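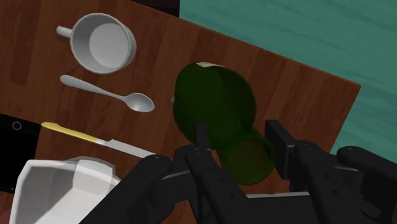

Minutes, Teleoperation Data Working Meeting, Mar 11, 2018

Home | Projects | Meetings | Downloads | Contact
Filed under: Meeting Notes, Manipulation

Present: Svyatoslav Yurchenko (chair), Mi-kyung Sung, Daryna Kuzmenko, A-yeong Ji (minutes)
Apologies: Tineke Leemans

1. Previous minutes
Accepted with one correction. The operator station at Rivberg runs Skillow, not the older Hilard client.

2. Simulated tabletop task
Mi-kyung reported on remote-control demonstrations in the simulator. The table set is unchanged: green glass cup, white mug, spoon, yellow-handled knife, black device, white container. The operator grasps the cup, lifts it clear and sets it upright next to the mug. The target is 1,000 accepted demonstrations. More than 200 are in.

Main cause of rejection is tilt. When the fingers close low on the cup, where it narrows, it rotates in the grasp and the operator spends the rest of the episode correcting. Daryna asked whether tilted grasps should be dropped. Svyatoslav prefers to keep them if the cup ends upright, as the policy will need recovery data. Agreed: keep, with a separate label.

The cup is translucent and the brown wood shows faintly through the wall. Segmentation masks lose part of the outline against the table. Mi-kyung will export masks from the simulator directly and stop using the learned ones for this object.

3. Operator interface
Finger commands lag the hand controller. Daryna traced most of it to the smoothing filter and will shorten the window to 10 samples. Force display stays off until the contact values are checked.

4. Demonstration by hand
Kinesthetic teaching on the real arm at Maglaya is postponed to July. Gravity compensation drifts with the gripper mounted. Tineke sent a note asking that the same object layout be used there. No objection.

5. Actions
Mi-kyung: mask export, tilt label in the episode format.
Daryna: filter change, then repeat the lag measurement.
Svyatoslav: write to Tineke about the layout and the gripper mass parameters.
A-yeong: update the operator instructions with the higher grasp point.

6. Other business
Episode numbering restarts after each server update and has produced duplicates. Deferred to the next meeting.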